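Bench notes – finger pads, hand-held gripper

Print this page | E-mail this page
Reading time: 2 min

November 7, 2020

Comparing the two pad sets on the hand-held unit before we order more. Set A is the bare Mazza rubber, set B is the black padded blocks Settimio Palumbo cut in February. Same table for both, same objects: foil chip bag, fabric bag with the fruit print, white slotted tray. Arm stays parked until the pads are settled.

Set A first, 36 grasps. Fine on the tray rim, poor on foil. The chip bag slid out whenever I closed on a flat part of it. Closing harder just crushes chips.

Set B after lunch, on the same Greka controller settings. Closing speed at 400 on the dial, no change between sets.
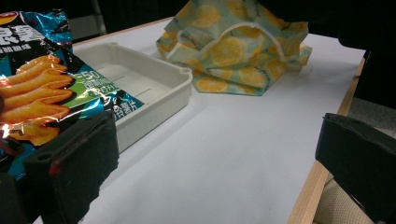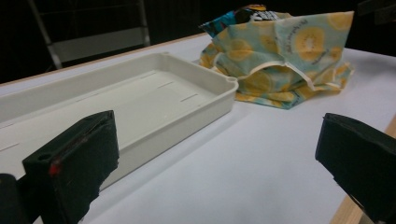
Set B, fingers open, tray to the left.

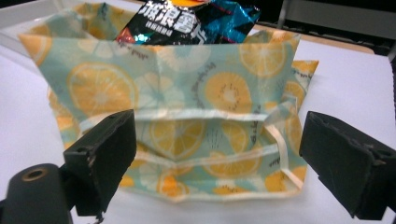 Foil is much better with B. Two drops in the whole run, both when I caught only the top seam. Fabric is the harder case. The padding drags on the cloth and the folds come along with it, so the opening moves while I'm still lining up. Coming in from above helps a little. Might try a smooth strip on the outside faces only – ask Settimio if he has any of the thin tape left.

Wrist camera: exposure OK on the white top, but anything past the table edge goes nearly black. Leave it on manual for now.

Logger stopped at file 1928 and had to be restarted. Almost certainly the Jisis card again. Swap it before the next run and don't reuse it.

To do
- repeat set B with the wider opening
- weigh the chip bag
- quote from Drellthorpe for foam sheet, same thickness
- relabel the set A box, it still says "old"

Filed under: Grippers & End Effectors, Bench Notes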